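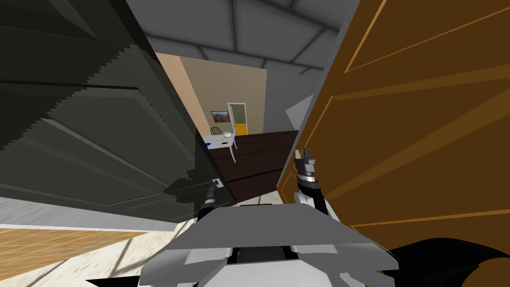 Brakine caucus to vote on removing deputy leader

Members of the governing caucus in the Brakine legislature will vote on Wed 9 August on whether to remove Siham Helmy as deputy leader, after a notice of motion signed by 26 members was lodged with the caucus secretary late on Monday.

The notice does not give a reason. Caucus rules do not require one. It asks that the position be declared vacant and that nominations open immediately afterward, with a second ballot to follow at the same sitting if more than one candidate comes forward.

Helmy has held the deputy's post for three years. Her disagreement with the leader, Sólveig Brynjólfsdóttir, over the Najjar redistribution became public in the spring session, when she abstained on second reading of the bill that would merge the Najjar and Flillora districts into a single seat. Five other members abstained with her. The bill passed, but the six abstentions left the government reliant on independents for the clause setting the new boundary.

Brynjólfsdóttir has not said how she will vote. In a written statement her office said that the selection of caucus officers was "a matter for members" and that the leader would chair the meeting in the usual way. Under standing rule 3 the chair may vote on a motion of this kind but is not given a casting vote. A tie defeats the motion.

Helmy said she would contest it.

"I abstained on one bill, at one stage, and I told the whip beforehand that I would," she said. "The deputy is elected by caucus, so caucus can have its say. I would ask members to put on the record what they think I did wrong."

There will be no record in the formal sense. Ballots on officer positions are secret and only the result is minuted, not the numbers. A proposal to publish the count was put forward at last year's rules review and did not proceed.

The dispute has its origin in the boundary report tabled last year, which found that Flillora had fallen below the minimum enrolment for a separate seat. The report set out two options. The first merged Flillora with Najjar. The second kept both and moved 1000 electors from the northern edge of Brilow into Flillora, which would have brought it back over the threshold. The government adopted the first option. Helmy, whose own seat takes in most of Brilow, argued for the second in caucus and later in a submission to the boundaries committee.

Supporters of the motion say the difficulty is one of office and not of opinion. Under the caucus handbook, the deputy leader manages the government's speaking list and stands in for the leader at the weekly business meeting with the opposition. Several signatories said privately that the role could not be carried out by a member who was not prepared to vote for the government's own electoral legislation. None would be named ahead of the ballot.

Members opposed to the motion point out that the handbook treats abstention differently from a vote against. A member who votes against a government bill without leave must resign any caucus office within a week. There is no equivalent provision for abstention, and Helmy was not asked to step down at the time. They also note that the other five who abstained include the chair of the estimates committee, whose position has not been challenged.

The threshold for the vote is a simple majority of members present. Proxies are not allowed, although a member on approved leave may vote by telephone if the secretary has been told in writing before noon on the day. The quorum is half the caucus.

No candidate to replace Helmy has been declared. Nominations can be made from the floor and need a mover and a seconder, neither of whom may be the nominee. If the motion passes and no nomination is received, the position stays vacant until the next ordinary meeting and the whip takes over the speaking list.

Removal would not affect Helmy's seat or her membership of caucus. She would lose the deputy's salary loading and one of her two staff positions, and her place at the business meeting would lapse at once. She would remain on the boundaries committee - appointments there are made by the legislature as a whole and run until dissolution.

The redistribution bill returns for third reading later in August. The whip's office said the timetable would not change whatever the result. Helmy has not said whether she will abstain again.

The caucus meeting begins at 6 pm and is closed to the public. The secretary will post the result outside the caucus room once the ballot papers have been sealed.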